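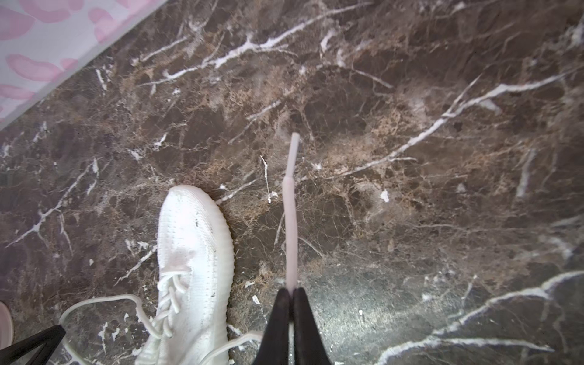 How Does a Robot Hold a Shoelace?

Think about the last time you tied your shoes. You probably didn't think very hard about it! Your fingers went off and found the ends of the laces all by themselves, and they squeezed just enough, and off you went to play. For a robot, picking up one floppy lace is a big job, and the people who build robots spend a lot of time trying out different "hands" to see which ones can do it.

A robot's hand is called a gripper. Some grippers have three or four fingers, and some are just a suction cup, a bit like the one that holds a toy to the bathtub wall. A suction cup is great at lifting a flat box, but try it on a shoelace and you'll see the trouble (there's hardly anything for it to stick to!). For laces, two thin fingers that get narrow at the tips are a good thing to try. They work like the tweezers you might use for a splinter, and they can pinch the lace near that little plastic tip at the end. The tip has its own funny name, by the way. It's called an aglet.

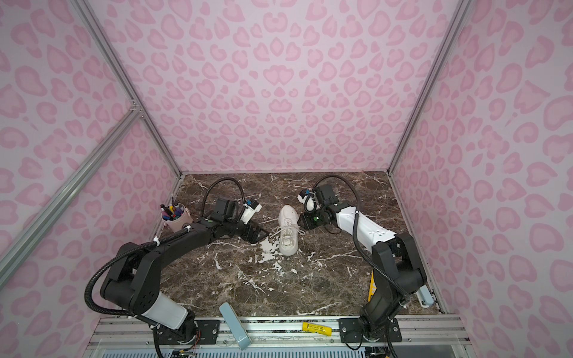 Photo: Clelotton Robot Workshop, February 2021

Two arms are handy for the same reason two hands are. One can hold the shoe still while the other one pulls, or each can take a lace. Each of these arms has a small camera on its wrist, right up near the gripper. Why put a camera there? Well, a camera far away can see the whole table, but an arm might get in the way of the very thing you want to look at. A wrist camera goes along with the hand and gets a close look.

So how do you find out which gripper is best? You have to be fair! Use the same shoe, start it in the same spot, and give every gripper the same number of tries, say 12 each. Write down every try, even the ones where the lace slips away.

Try it yourself: lay a shoe on a table and pick up one lace with your fingers, then with a clothespin, then with big winter mittens on. Which was easiest? Now close one eye and try them all again.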